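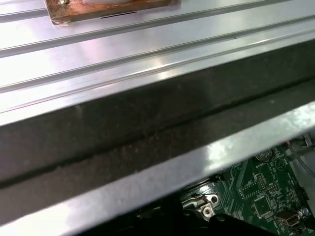
Figure 2. Ribbed silver metal panel with a square copper-colored plate.

4.2 Night-time reports

We were very glad that so many of the people we wrote to were willing to talk about footsteps, cold spots and the feeling of a hand on the blanket. Of the 72 accounts Lodhi and Ondieki gathered for us, eight came from people who had been fully awake – or at least felt quite sure they had been – and five of those described a weight settling slowly at the foot of the bed. We return to the sleep diaries in Section 5.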